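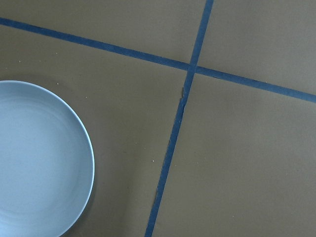
Section 4. Setting up the practice mat and the plate task

If you've made it through Section 3, your arm is bolted to the bench, the wrist camera is plugged in, and you've already had the talk about keeping your hair tied back. Good! This is the part I like best, because you finally get to give the arm something to do. I wrote the first version of this section in May after I'd set the mat up badly enough times to know where it goes wrong, and Nia Kneath has since fixed my spelling and argued with me about the tape. She won most of those arguments.

You'll do this setup at the start of every build season, and again any time the mat gets moved. Set aside an afternoon the first time.

What you need

The brown mat from the flat drawer (not the white one, that's for line followers)
Dark blue tape
The pale blue plate
A long ruler and a pencil
A dry cloth
The club laptop with Predis installed

4.1 Laying the mat

1. Switch the arm off at the bench switch. The software stop isn't enough for this, you're going to be leaning right under the thing.

2. Wipe the bench and then wipe the mat. Crumbs get everywhere in our room (we meet right after snack, so I'm as guilty as anyone) and the pale ones show up really well against the brown. A speck or two won't hurt a run. A whole cracker's worth will.

3. Lay the mat flat with its short side against the base of the arm. Smooth it outward from the middle with your palms. If a corner curls, swap it to the far side where the arm doesn't reach.

4. Tape the mat down at the corners. Fold the end of each piece under itself so you can get it off again later.

Note: the mat has to stay put for the whole season. If somebody bumps the bench hard enough to shift it, go back to 4.1 and start over. I know. I've tried skipping it and all I got was an arm that set every plate down a thumb's width from where I wanted it.

4.2 Taping the zones

The two strips split the mat into four zones. They don't need to be square to each other, and we run them at a slant on purpose. When our lines were perfectly straight, people started steering by them and then had no idea what to do at competition, where the Rinaldi field is laid out differently every year.

1. Run the first strip all the way across the mat, side to side. Pull it off the roll in one go and press it down from one end. A gentle slope is fine.

2. Run the second strip from the far edge back toward the base so that it crosses the first. Let it lean. Press the crossing down hard with your thumb, as two layers of tape like to come up there.

3. Go along both edges of each strip with the flat of the ruler.

4. Look for ragged bits. Tape that's been torn lengthwise or peeled up and reused will have rough edges, and that's okay for practice. What you do care about is any spot where the edge has lifted, especially near the crossing - a fingertip can catch under it and peel the whole strip back.

Caution: don't trim tape with a knife on the mat. Lift it, cut it, put it back. We only have 2 mats and the other one already has a slice in it (mine, sorry).

4.3 Placing the plate

The start position for the plate task is the near left zone as the wrist camera sees it, which comes out as lower left on the laptop.

1. Set the plate down flat, right side up, with nothing on it.

2. Check that the whole rim is inside the zone. You want a clear gap of bare mat between the rim and both strips. If the rim touches tape, the run doesn't count, so be generous.

3. Turn the arm back on and open the live view in Predis. It's fine if you can't see the whole plate! The camera sits very close at the start position and part of the plate usually runs out of view. What matters is that you've got a good long curve of the rim on the screen and can see where the tape crosses.

4. If the rim is hard to pick out, move the lamp. A soft shadow beside the plate is good, it helps you judge how high the fingers are. A hard black shadow is bad and the software will happily treat it as an edge.

Note: leave the other zones clear. The target zone for beginners is the lower right one, straight across the second strip. Once you can do that without drama, try the upper right.

4.4 Entering the settings

Open the task file called Plellosen (named by an earlier team, don't ask me what it means) and check these against the printed card on the laptop lid.

Approach speed: 400
Grip limit: 296
Timeout: 2,895

Those are in the controller's own units, so please don't try to convert them. If somebody has changed the grip limit, change it back before you power up the fingers. The plate is smooth and it's very tempting to just squeeze harder. Move the grip point instead, so the fingers close squarely over the raised rim.

4.5 First run

1. Put one person on the stop button. That person does nothing else. No phone, no filming.

2. Run the approach only, with the fingers open, and watch the gap over the rim as the arm comes down.

3. If it looks right, run the full move at half speed.

4. Write the result in the log, good or bad, with your initials. Sveva Cirillo reads the log before each meet and she'd much rather see a page of misses than a blank one.

If the arm drags the plate over the tape when it should be lifting it, stop, put the plate back in its start zone, and check the crossing for lifted edges before you go again. Then see Section 5 for adjusting the lift height.

Last changed September 26, 2018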